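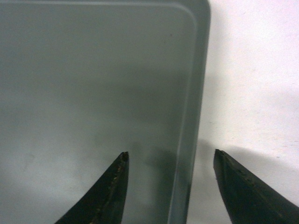
Wrist camera view: gripper fingers either side of a container rim.

Search this site
Enter keyword
Go

About us

Venckus Handling builds and tests gripping equipment for warehouses and packing lines. The company has 195 employees at two sites. Design and assembly are at Jasov; the test hall and the visitor area are at Skarano.

The test hall covers 2,648 square metres. It is divided into picking cells, a conveyor loop and a wear bench, where gripper fingers are cycled until the coating or the tip fails. Fingers with surface wear stay in service in the demonstration cells until their grip force drops below the set limit.

Print this page
E-mail this page

Open day

The Skarano hall opens to visitors each August, from 10 am to 4 pm. The main demonstration is the Terel cell, a single arm with a two-finger gripper and a camera at the wrist. Visitors follow the wrist camera on a screen beside the guard fence.

Rim grasping is shown first. The fingers are opened, one is placed on each side of the container wall, and the gripper is closed under force control. The operator then repeats the grasp with the approach shifted sideways, so that visitors can compare the force readings. Plain containers with no labels are the harder case for the vision software, as there is little surface detail to measure from.

The wear bench runs throughout the day. A standard test is 4,000 open and close cycles, after which the finger pair is removed, measured and photographed.

Technical visits for customers and colleges can be booked at other times of year through the Jasov office. Safety shoes are required in the test hall and are available at reception.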